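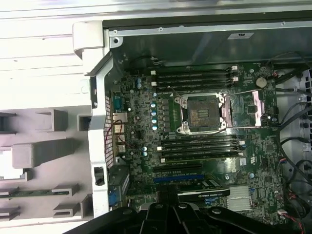
Llevo desde marzo con el compresor portátil Oltby en el maletero y me lo han preguntado ya tantas veces en los comentarios que toca escribir la reseña de una vez. Aviso que va para largo, porque lo he usado bastante más de lo que me habría gustado (tengo una rueda trasera con una fuga lenta que ningún taller me ha sabido encontrar) y porque le he cogido cariño y manía a partes iguales.

Os pongo en situación. Mi coche es un compacto de gasolina con unos cuantos años encima, llantas de 17 y neumáticos de perfil bajo, de esos que en cuanto pierden un poco de presión se notan en la dirección. Y además comparto garaje con la moto, una naked que saco los domingos si hace bueno. Antes tiraba de la máquina de aire de la gasolinera, pero la de mi barrio está estropeada un día sí y otro también, y la siguiente me pilla lejísimos. Así que un día me harté y me puse a mirar compresores de batería.

Estuve dudando entre dos, el Oltby y el Clokano, que es el que lleva media concentración de coches clásicos a la que voy. El Clokano lo había probado prestado y es una bestia: hincha rápido, tiene una manguera larguísima y parece que lo puedes tirar por un barranco. Pero va enchufado al mechero, pesa lo suyo y ocupa medio hueco de la rueda de repuesto. El Oltby lleva batería propia, cabe en la guantera (en la mía justito, con el manual del coche fuera) y se carga por USB-C. Al final me fui a por el Oltby por comodidad pura y dura.

Lo que trae la caja

El compresor, una funda de tela con cremallera, el cable de carga, la manguera y una bolsita con adaptadores para válvula de bicicleta, balones e hinchables de playa. El cargador de pared no viene, hay que poner el del móvil. La funda me parece un detalle muy bueno, y eso que el primer día pensé que se iba a romper enseguida; ahí sigue, negra de mugre pero entera. Lo que no me gusta nada es la bolsita de los adaptadores. Es un plástico con autocierre que dejó de cerrar a la segunda semana, y el de válvula fina lo tengo perdido por algún sitio debajo del asiento del copiloto.

El manual viene en un montón de idiomas y el español está traducido regular. Hay una frase que dice «no inflar a la persona» que me alegró la tarde, ya os lo digo.

Cómo va con el coche

Enciendes, eliges modo (coche, moto, bici o balón), ajustas la presión con los botones de más y menos, enroscas la manguera en la válvula y le das. Cuando llega a la presión que le has puesto se para él solo. No tiene más misterio, y a mí eso me encanta. La primera vez ni abrí el manual.

Para subir una rueda de 2 a 2,4 bares tarda un ratito que se hace corto, lo justo para ir mirando el dibujo de las otras. Las cuatro ruedas seguidas las hace sin problema si solo es un repaso. Ahora bien, si tienes una rueda por los suelos, paciencia. Me pasó en el aparcamiento de un centro comercial, con la compra en el maletero y los congelados sudando, y aquello se me hizo eterno. La levantó, ¡eh!, que conste, pero el cuerpo del compresor se puso calentísimo y el racor metálico de la manguera ni te cuento. Me quemé un poquito los dedos al desenroscarlo. Desde entonces llevo un guante de trabajo metido en la funda y os recomiendo hacer lo mismo.

Otra cosa que tiene su aquel: al desenroscar se escapa algo de aire. Poco, pero si eres maniático de las presiones (yo lo soy) te fastidia. Mi truco es pasarme una décima y desenroscar deprisa. El Clokano en eso gana de calle, lleva una pinza de palanca que sueltas de un golpe y no pierde casi nada.

La precisión del manómetro

Aquí tenía yo mis dudas, porque los manómetros digitales baratos son una lotería. Lo comparé con el de aguja que uso desde hace años, uno de la marca Velville que me costó más de lo que quiero reconocer. En las ruedas del coche el Oltby marca siempre un pelín de más, siempre lo mismo, así que lo compenso de cabeza y listo. Con la moto coinciden prácticamente. Me esperaba algo mucho peor, la verdad.

Eso sí, la pantalla al sol no se ve. Nada. Tienes que hacerle sombra con la mano o ponerte tú en medio, y en agosto en una explanada de asfalto no hace ninguna gracia. De noche en cambio se ve de maravilla, y la linterna que lleva en un costado alumbra bastante más de lo que parece.

Con la moto

Para la moto es donde más lo disfruto. Las presiones en frío las miro cada domingo antes de salir y antes era un follón: o arrancaba e iba a la gasolinera (y llegaba con las gomas ya templadas) o sacaba la bomba de pie, que es un suplicio. Ahora es bajar al garaje, enroscar, dos minutos y a rodar. Mi única pega es que la boquilla es recta y en la rueda trasera, entre el disco y la corona, cuesta meterla. Me compré un codo de 90 grados aparte y solucionado, pero es que ese codo debería venir de serie, que no es tan caro.

Una vez me lo llevé de ruta en la mochila, una vuelta larga por curvas con final en la pista de karts de Ponce, y se agradece que no sea un ladrillo. Abulta más o menos como una botella pequeña de agua. Ese día lo usó medio grupo y volvió a casa con una raya de batería. Por cierto, si vais a Ponce, pedid la tanda de última hora, que el asfalto está con mejor agarre y hay menos cola. Y llevad calderilla para la máquina del café.

La batería

El fabricante promete 400 de no sé qué unidad de ciclos, eso no lo puedo comprobar y tampoco me quita el sueño. Lo que os cuento es mi uso. Cargado a tope me da para repasar el coche varias veces y la moto unas cuantas más, y lo enchufo cuando me acuerdo. El problema es que se descarga él solito si lo dejas guardado. No una barbaridad, pero después de un mes en el maletero sin tocarlo había perdido una raya, y en pleno verano, con el calor que coge el coche aparcado en la calle, me pareció que perdía más. Me he puesto una alarma en el móvil para cargarlo de vez en cuando, porque un compresor sin batería el día que pinchas es un pisapapeles.

Y esto no sé si es fallo de mi unidad o les pasa a todas: con la batería por debajo de una raya a veces se apaga a mitad del hinchado sin avisar. Lo vuelves a encender y sigue, pero la primera vez me asusté pensando que lo había quemado. Escribí al servicio de atención y me contestaron a los 4 días diciendo que lo cargara del todo y que lo dejara reposar. Lo hice y me lo ha vuelto a hacer una vez más. Convivo con ello.

También funciona como batería externa para el móvil. Carga lento, yo lo he usado una sola vez volviendo de un circuito y me salvó el GPS. Como extra está bien.

El ruido

Suena como una avispa gigante metida en una lata. En la calle no pasa nada, pero en el garaje comunitario a las ocho de la mañana de un domingo te miran mal, os lo digo por experiencia. El Clokano tampoco es silencioso, aunque el suyo es un ruido más grave que molesta menos. Lo que hago es apoyar el Oltby encima de un trapo doblado, así al menos no vibra contra el suelo ni se va paseando.

Después de seis meses

De aspecto está bastante bien. Tiene un arañazo en una esquina por una caída desde el techo del coche (lo dejé ahí arriba y arranqué, sí, soy esa persona) y los botones de goma se han quedado algo brillantes. La manguera no tiene grietas y la rosca sigue cogiendo bien. El tapón de goma del puerto de carga, en cambio, está medio colgando y no creo que llegue a Navidad.

Me habría gustado que guardara la última presión en cada modo. La guarda en el de coche, pero en el de moto se le olvida si pasan varios días, y hay que volver a ponerla dándole al botón veinte veces. Tampoco entiendo que delante y detrás no puedan tener memorias distintas, con la de coches que llevan presiones diferentes por eje. Y si estoy pidiendo cosas, una manguera un palmo más larga, por favor, que en cuanto la válvula se queda arriba del todo el aparato se queda colgando y hay que sujetarlo.

¿Lo volvería a comprar?

Sí, para lo que yo hago sí. Si tienes un coche normal o una moto y lo que quieres es llevar las presiones en su sitio sin depender de la gasolinera, va estupendo. Para un todoterreno con ruedones de campo, de los que desinflan para meterse en la arena y luego tienen que volver a subir las cuatro, yo me iría al Clokano sin pensarlo, porque el Oltby se os va a quedar sin batería y sin aliento antes de acabar la segunda. Y si lo único que os preocupa es un pinchazo, acordaos de que esto no repara nada: hace falta un kit de mechas o la rueda de repuesto, el compresor solo os da tiempo para llegar a un taller si la fuga es pequeña.

Le pongo un 4 sobre 5. El punto que le quito va por la pantalla al sol y por los apagones con poca batería. Lo del codo se lo perdono, aunque me ha costado.

Para los que preguntabais por la rueda de la fuga: sigue igual. He cambiado la válvula, la han metido en la bañera del taller buscando burbujas y no sale nada, y cada dos semanas me toca darle un toque de aire. Sospecho del borde de la llanta, que tiene un poco de corrosión por dentro. Cuando la desmonte y la lije os cuento cómo ha ido, y de paso subo la comparativa de manómetros que tengo a medias desde marzo.

Publicado el 2023-09-15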